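Reading the Borden transfer station report
7/26/20
Print | E-mail this post

I finally read the town's review of the Borden transfer station. It runs 30 pages, most of them tables. The short version is that the weights on the haul tickets and the weights on the invoices don't match, and the gap goes back to May.

The town pays Surnska by the ton. Trucks are weighed full on the way in and are supposed to be weighed empty on the way out. The second weighing was skipped for 838 loads, and a standard empty weight was used in its place. That standard figure was set for an older, lighter truck. Every load billed this way counts part of the truck as trash.

The report suggests weighing each truck empty once a month and using that number. I think this is too loose. The scale is already there, and a second pass takes 3 minutes.

Bulky items are a separate problem. Sinks, tubs and toilets go in the same pile as mixed rubble,
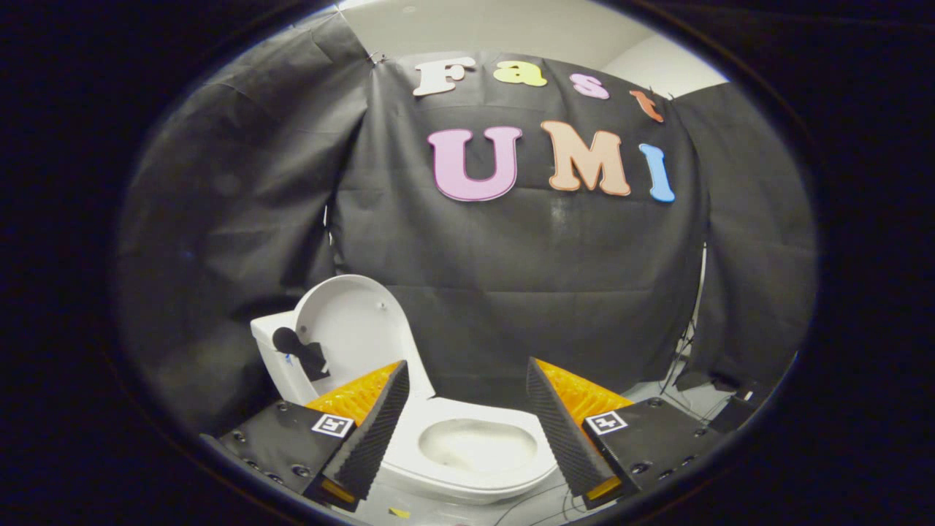
and mixed rubble is charged at the highest rate. Bririnville keeps clean ceramic apart and sends it to Beyene to be crushed for road base. Table 5 lists the two rates side by side but draws no conclusion from them.

The contract is up for renewal this fall. I would like to see the empty weight printed on every ticket before anyone signs.

Comments

Nam-gil Kang: Does the standard weight include a full fuel tank?

Wubit Fikre: The footnote under the second table says half full.

Kalevi Kauppinen: Bririnville charges a drop-off fee for ceramic. You should add that to the comparison.

Contact | Copyright Yeshi Tufa | Back to top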